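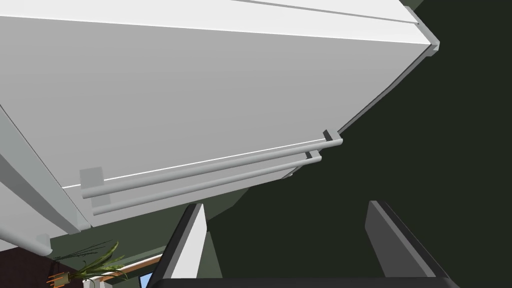

Durcombe Housing Services » Equipment Reviews » Refrigerators

Review: Folen 4 Refrigerator for Shared Kitchens

Published 27 Jul 2021
Reviewed by Lieselotte Rieger, Residential Equipment Office

The Folen 4 was placed in the second-floor kitchen at Sperling House in February and remained in daily use through the end of the spring term. This review is intended for building managers who are preparing replacement requests for the coming year. It covers storage, noise, cleaning and service. Energy use will be reported separately.

Storage

The shelves may be set at 4 heights and can be moved without tools. Residents were each assigned a shelf section, and the door bins were kept for shared items. The arrangement was satisfactory for milk, juice and condiments. Tall bottles could be stored upright only after one shelf had been removed, and this reduced the space available to the residents on that side. The produce drawers are deep but do not have dividers. Several residents asked for them.

Temperature

Readings were taken each morning by Knut Oltmanns and entered in the kitchen log. The fresh food section held its setting on ordinary days. It was slow to recover on the evenings when groceries were delivered and the door was opened often. Managers of larger kitchens should consider two units.

Noise

The compressor can be heard in the adjoining study room when the kitchen door is open. Two complaints were received, both during the exam period. Leveling the feet brought some improvement.

Cleaning

Shelves lift out easily and fit in a standard utility sink. The door seal has a narrow fold that collects crumbs and must be wiped with a brush. Cleaning staff found the drawer rails awkward to reach.

Service and price

One service call was made, for a loose drawer rail. The part was supplied under warranty, but its delivery took longer than the supplier's agreement allows. The unit price under the current contract is $3,000, with a delivery charge of $129. Removal of the old unit is billed at $79.

Recommendation

Approved for kitchens on residential floors. Not approved for rooms next to study space. Requests should be sent to Agustina Insaurralde with the floor plan attached.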